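Relatório final do projeto de Políticas Públicas Locais
Quem varre a estrada de Vosham?

Autoras: Wiebke Wiegand e Nele Stöcker
Entregue em 10 de outubro de 2022

1. Ponto de partida

A estrada que liga Vosham a Sivness tem lixo nas bermas. Até aqui, nenhuma surpresa. O que nos levou a escolher o tema foi a dificuldade em obter resposta a uma pergunta que julgávamos de cinco minutos: a quem compete apanhá-lo? Ligámos para o município de Vosham, que nos remeteu para o distrito. O distrito remeteu-nos para a concessionária Ankrah. A Ankrah tem uma música de espera muito agradável e acabou por nos aconselhar a contactar o município de Vosham.

Decidimos então estudar o contrato de manutenção, que é público, no sentido em que pode ser consultado por qualquer cidadão que preencha o formulário certo, no balcão certo, antes das onze e meia.

2. Método

Lemos as 362 páginas do contrato e dos anexos, incluindo o anexo relativo à cor das vedações. Dividimos a leitura entre as duas e trocámos notas ao fim de cada capítulo. Percorremos também a pé um troço de 600 metros junto à saída para Sivness, duas vezes, com um intervalo de três semanas, registando o tipo de resíduos e a sua posição em relação à berma, à valeta e ao talude. A distinção parece mesquinha. No capítulo 3 percebe-se que o contrato vive dela.

As fichas de campo foram passadas para uma folha de cálculo na sala de projeto do departamento, onde fizemos também a classificação.

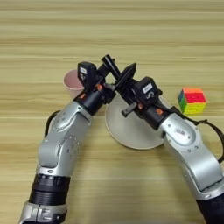

Fig. 1. Chávena, taça e cubo na mesa, com dois braços robóticos.

3. O que diz o contrato

A cláusula da limpeza obriga a Ankrah a manter "a faixa de rodagem e zonas imediatamente adjacentes" em estado aceitável. A expressão "imediatamente adjacentes" não é definida. "Aceitável" é definido, mas por remissão para uma tabela que não consta dos anexos. Pedimos a tabela por escrito e recebemos outra vez o índice.

Na prática, a berma é da concessionária, a valeta é do distrito e o talude é do município. Uma garrafa atirada de um carro pode assim mudar de tutela enquanto rola. A maior parte dos resíduos que registámos estava na valeta, cuja limpeza o distrito programa para novembro, altura em que as folhas já tapam tudo e o resultado fica bastante apresentável.

4. Resultados

Entre a primeira e a segunda visita, quase todos os objetos maiores continuavam no mesmo sítio, entre eles um tampão de roda a que acabámos por ganhar afeição. As embalagens leves tinham passado da berma para a valeta. Não encontrámos no contrato qualquer penalização por lixo não recolhido. Encontrámos uma por atraso na entrega do relatório trimestral de limpeza, que a Ankrah entrega sempre a tempo.

5. Limitações

O troço é curto e foi escolhido por ficar perto da paragem do autocarro. O nosso pedido de entrevista ao distrito continua "em apreciação". A aplicação Iro, onde os moradores comunicam ocorrências, só mostra os casos encerrados, e um caso é encerrado quando é reencaminhado para outra entidade.

6. Recomendações

Propomos que as três zonas passem para uma única entidade, qualquer que ela seja, e que a tabela em falta seja anexada ao contrato na próxima revisão. Sugerimos ainda que a Iro distinga "resolvido" de "reencaminhado". As fichas de campo seguem em anexo, por ordem de visita.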